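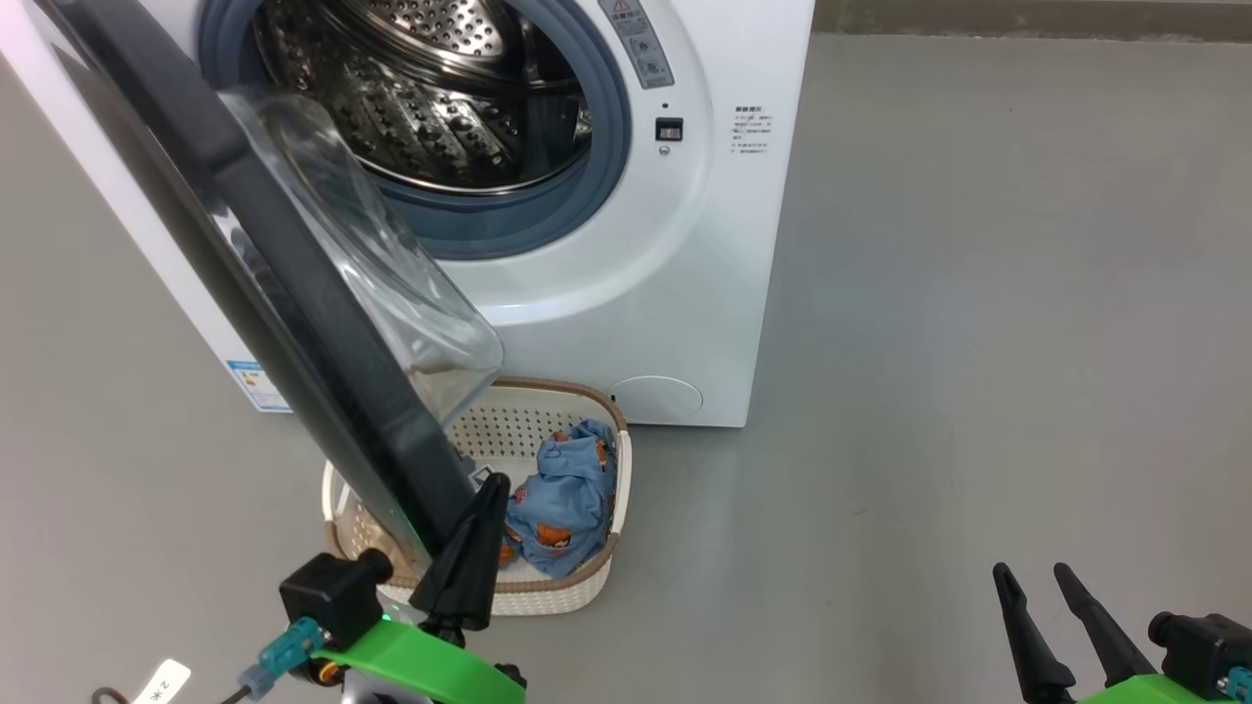 Fliltanine: a word list of household talk from Barkamham and Asholm

Welcome, and thank you for taking an interest in our little collection! Fliltanine is a list of 413 words and sayings that people in Barkamham and Asholm use at home, for cooking and cleaning and washing and mending and all the small jobs in between. It was put together from long kitchen-table conversations with 22 speakers, most of whom have lived in one town or the other their whole lives (and a few of whom moved between the two and have strong opinions about both).

The name comes from one of the entries. A fliltanine, in Asholm, is the last bit of a chore that you leave for tomorrow. In Barkamham it's the person who leaves it.

What's in the folder

entries.csv is the main table, one row per word or saying.
speakers.csv has one row per speaker, with an age band, the town they grew up in and the town they live in now.
quotes.txt holds the longer passages, in case you'd like to hear a word in its natural surroundings. Each passage starts with the entry number.
changes.txt is where we write down what we've fixed.

The columns in entries.csv

word: the spelling we settled on. Very few of these had ever been written down, so please be patient with us.
variants: other spellings or pronunciations, separated by semicolons.
town: B, A or both.
room: kitchen, laundry, yard, bedroom or general. We argued over this one quite a bit. A word for a drafty doorway could go almost anywhere, and in the end it went under general with a lot of other homeless things.
meaning: a plain definition, in our own words.
said_by: speaker numbers.
still_used: yes, no or sometimes, as reported by the speaker. Please treat it as an opinion.

A few words about the laundry section

Laundry turned out to be the richest room of all, which surprised us, as we'd planned the whole thing around cooking. The older speakers had a word for every stage of wash day, and a good many of those words simply moved over to the machine when the machine came along. The rubber ring inside the door of a front loader is the "collar" in Barkamham and the "lip" in Asholm, and one speaker calls it the "sock keeper," which we liked so much that it got its own row. 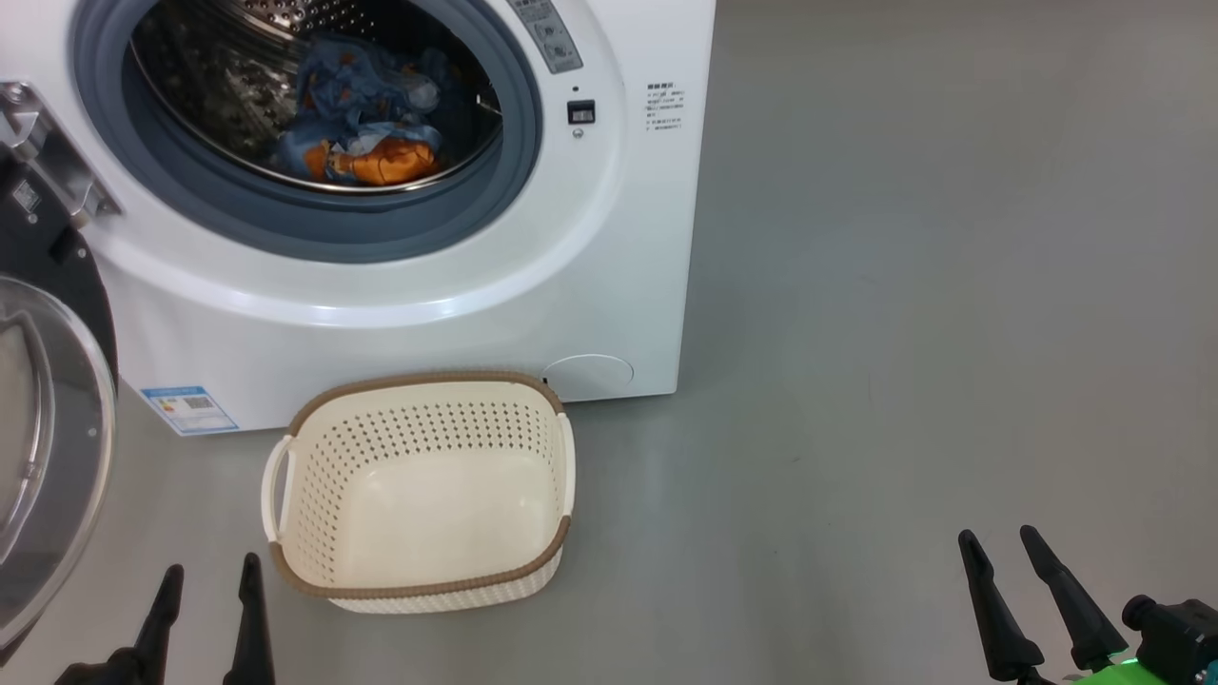 The drum has even more names. "Kettle" is the common one in both towns, left over from the days when water was heated on the stove, and you'll still hear people say they're "filling the kettle" when they mean loading towels. Then there's "barrel," "belly" and, from one family only, "the bus." If you search on room = laundry and sort by town, you can see quite nicely how the two sets of words overlap and where they part ways.

How we collected everything

Þórarinn Thygesen did the interviews and Elsie Kingi did the typing, the sorting and most of the worrying. We began in January with a handful of neighbors and kept going as people sent us along to their cousins. The talks were loose. We'd ask how a job was done when the speaker was small, and then how it's done now, and let the rest wander where it wanted. Some of the best entries came up while somebody was putting the coffee on.

The notes were then read back to each speaker over the phone or in person, and spellings were changed wherever they winced.

Things to watch out for

Asholm is better covered than Barkamham, and there are hardly any speakers under thirty. We left out 17 entries at the speakers' request, mostly nicknames for relatives who are still around. The entry numbers skip in those places, so a gap doesn't mean your copy is damaged. Speaker 9 is quoted far more than anyone else. She had a lot to say and we were glad to hear it.

Using the list

You're welcome to use it for teaching, study or your own enjoyment. If you print any of it, please credit the speakers of Barkamham and Asholm first and us second. Paper copies of the interview notes are kept in the reading room at Strickland, where you can look through them in the afternoons.

If you grew up in either town and your grandmother's word for a dishrag is missing, do write to Elsie with the word, what it means and which side of the river you heard it on.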